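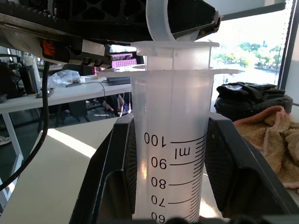
Measuring small amounts at home with a plastic cylinder

Shared 493 times | 14 comments

Most kitchen jugs are no good below 100 ml. The lines are thick, the jug is wide, and a small slip with the pour puts you well over. If you mix your own plant feed, dilute cleaning concentrate, make up wood stain or set small batches of resin, a plain 100 ml plastic graduated cylinder does the job better and takes up very little room in the cupboard.

I keep one on the shelf above the sink in the utility room and another in the workshop. They don't swap places. The workshop one has had white spirit and wood dye in it and will never go near food.

Choosing one

Frosted plastic is fine for most household jobs. It is harder to see a pale liquid through it than through clear plastic or glass, but it bounces when you drop it, and you will drop it. Look for printed numbers that are dark and easy to read, with fine marks between the main ones. Check what each small mark stands for before you use it the first time. On some cylinders it is 1 ml and on others it is 2 ml, and it is easy to assume wrong.

A wide base matters more than people think. Tall narrow cylinders tip over if you catch them with a sleeve. If yours is wobbly, stand it in a shallow tray while you pour.

Reading it properly

Put the cylinder on a level surface. Don't hold it up in the air to read it, as you will tilt it without noticing. Bend down until your eye is level with the liquid. Looking from above makes the reading come out wrong, and so does looking from below.

Water curves up slightly where it meets the side. Read from the bottom of the curve. In plastic the curve is often very slight or missing, in which case you just read the level.

Turn the scale towards you. It sounds obvious, but frosted plastic lets the black print show through from the back, and then the numbers are the wrong way round. You can still make out which line is which, but a backwards scale is a good way to confuse yourself halfway through a job.

If the liquid is clear and hard to see, hold a piece of white card with a dark band across it behind the cylinder, the dark part just under the level. A window or lamp behind it also helps.

Pouring in

Pour to just under the line you want, then stop and finish with a dropper or a teaspoon. If you go over, draw the extra off with the dropper. Tipping it back into the bottle is messy, and with anything you have already mixed you shouldn't do it.

For anything thick, or from a big container, use a funnel or a small cup that sits in the mouth. Whatever you use should have a rim wider than the opening so it can't drop through. Lift it slightly while you pour, or the air can't get out and the liquid glugs and spits. Take it out before you read the level, and let the last drips fall first.

Don't leave anything tall standing in the top and walk away. It makes the whole thing top heavy.

Thick liquids

Washing-up liquid, oil, syrup and resin cling to the sides. You measure 30 ml and perhaps two or three stay behind. There are two ways round it. You can weigh the liquid if the recipe gives a weight, or you can rinse the cylinder with part of the water you were going to add anyway and tip that in as well. The second way works for cleaning mixes and plant feed. It is no use for resin, so weigh that.

Cleaning and drying

Rinse straight after use. A bottle brush with a bent tip gets into the bottom, where the residue collects. Warm water and a drop of washing-up liquid are enough for most things. I don't put mine in the dishwasher, as the heat can warp thin plastic and the print wears off sooner.

Stand it upside down to dry, on a peg if you have one. I drilled an offcut and glued in two lengths of dowel, and it hangs over the draining board. Don't push a cloth down inside with a stick, it leaves fluff.

Avoid scouring pads. Once the inside is scratched it holds on to colour and smell.

Labelling

Write FOOD or WORKSHOP on the base with a permanent marker and go over it again when it fades. I redid mine last August and it needs doing again. Keep acetone away from plastic measures altogether unless the maker says theirs can take it.

Ronaldo Lagman

Comments

Flinley
I do the card trick with a strip of black tape on the back of an old postcard. Good for vinegar.

Trergate Allotments
What do you use for tomato feed? The cap on ours has no marks at all.

Ronaldo Lagman
The cylinder. Measure the feed first, tip it in the can, then rinse it out twice with water from the butt and add that too.

M. Lacson
My numbers have nearly gone after a year. Can you paint over them?

Ronaldo Lagman
You can put clear tape over the scale while it's still readable. Once it's gone I would buy another.

tratari
Weighing resin is the right advice. I ruined a tray doing it by eye.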